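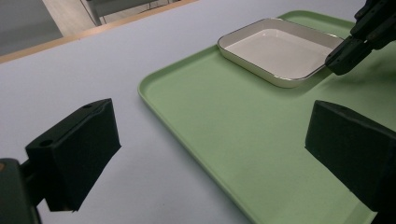

Spring open evening at Lerkevdale Technical

I went to Lerkevdale for the robotics club and stayed, I'll admit, for the soup. The technical college opens its doors to the public every March, and the buses from Hinstead run late enough that you can see most of it and still get home before the driver starts giving you looks.

The signs in the lobby pointed to robotics in two opposite directions. I picked left and got welding, which was very good, and a man there sent me back the other way past the vending machines and up two flights of stairs.

The club meets in a long room over the auto shop, so everything smells slightly of tires. There were 40 chairs set out for the demonstration at half past six. I got a seat at the end of a row, next to a little brother who had been promised lasers and was taking the news badly.

This year's project is called the Nambiar Table, after the street where the club used to meet, and the job is clearing up after a meal. A dish has to be picked up off a tray, moved somewhere sensible and put down in one piece. The students get one school year to do it. My own household has been working on the same problem for much longer, with similar results.

A student in a club sweatshirt gave the introduction. She had notes and ignored them, to her credit. The first half of the year, she told us, went on trying to write out every move by hand: go here, lower this much, close, lift. It worked beautifully until somebody bumped the table. Since January they have been teaching by showing instead. You take a gripper in your own hand, do the chore with it over and over, and the recordings go into the training. She described an entire afternoon of picking up a dish and putting it down again in a voice I have only heard from people who have worked in a call center.

Then came the runs. The first attempt went to a spot just beside the dish, closed on nothing with great confidence, and carried the nothing carefully across the table. It got a round of applause, which I thought was fair. The second attempt found the dish, tipped it, thought about it, and set it back down. A parent behind me said "that's how he does it at home" and I did not turn around to see who she meant.

The third one worked. Up, over, down, with a small click at the end. The whole room went quiet for it, including the brother. I have watched rocket launches with less feeling.

Questions went on longer than the demonstration. Somebody wanted to know why shallow dishes were harder than cups, and we learned that there isn't much wall to get hold of, so the grip has to come in low, and low is where you start hitting the tray. Somebody else asked if it could load a dishwasher. No. Could it be made to load a dishwasher? Long pause, some looking at shoes, and then "next year's team could."

They let visitors try the hand-held gripper afterward, and I waited my turn behind several children who were all better at it than I was. It is a humbling thing. You know perfectly well how to pick up a dish, and then you have two stubby fingers and no sense of touch and you're poking at it like a heron. I got it on my second try. I was told my recording would not be kept.

The club is entering the Jelley Cup later in the spring, which is a regional meet for school and college teams, held in a gym with, I'm told, terrible lighting. The lighting worries them more than the other teams do. They have been practicing with the blinds down and then up and then halfway, and one of the whiteboards had a list of window settings on it, each with a face drawn next to it. Few of the faces were smiling.

If you go next year: park behind the library, since the front lot fills up by six. Ignore the lobby signs. Robotics is upstairs on the right, and the demonstration runs twice, with the later one much less crowded. The soup is in the cafeteria and was lentil. They stop serving at eight on the dot, and the woman with the ladle cannot be reasoned with.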